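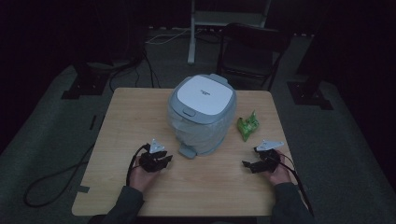

Questions about the small pedal bins and the liner bags

We receive many messages about how to fit and change the bags, so Beatriz Pinheiro and I collected the most common ones. It is easier to work with the bin on a table than on the floor, and you can turn it without bending. A bag pulled up around the outside of the body, like the white one on the gray and white bin, will look wrinkled and cloudy, and this is normal for thin plastic.

Which size of bag do I need?
For the small bin, take the 6 liter bag. The 15 liter bag also goes in, but too much plastic stays outside and it can catch under the pedal. The 30 liter bag is only for the tall kitchen model, Trurar.

Does the bag go over the rim or under it?
Over the body first, then close the lid. Please check that the pedal is free before you press it.

The lid does not close flat. What is wrong?
Usually the plastic is folded too thick on one side. Open the lid, pull the bag evenly and try again.

Can I put snack wrappers and candy packets inside?
Yes, if they are empty. Sticky ones we recommend to fold first – otherwise they stay glued to the bag.

How do I clean the lid?
With a soft cloth, warm water and a little dish soap. Do not use sand powder, it scratches the white panel.

How are the bags sold?
In rolls, or in a box of 200 from our store in Pudcombe. For orders to Hinojosa please write to us first.

Soledad Sandoval
Last changed Aug 22, 2020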